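Monday, 2 min read
By the Kumness science desk

I do love a good pond story! A team at the Flirari lab has found how a green alga decides when to dim its own light harvesting - a tiny protein called Nurmi sits on the antenna and loosens it at midday. They tested 1051 cultures from Lake Dola, and in 27 of them the switch was missing altogether (those ones bleached by teatime, poor things).

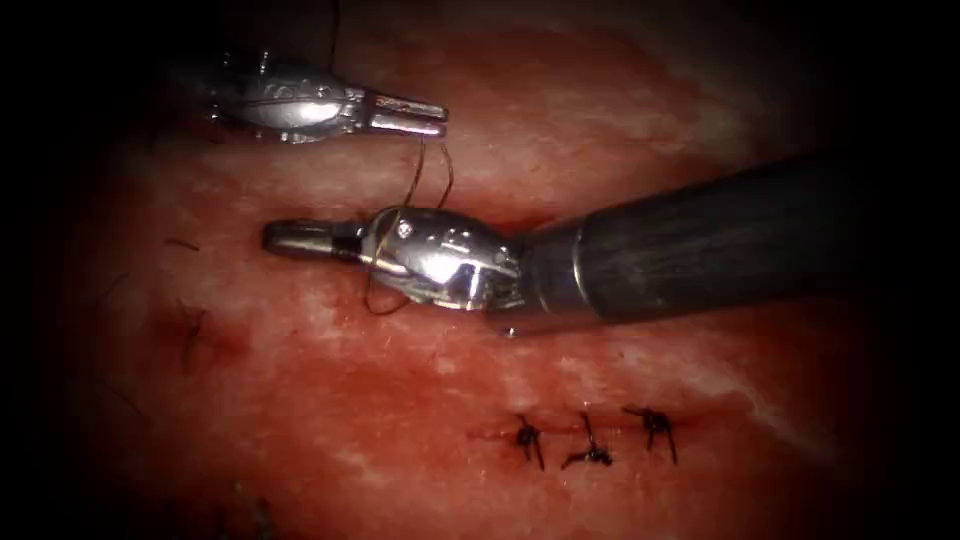 What's next

More sampling in April, and I'll be nosing about.

Contact the desk | © Kumness | Back to top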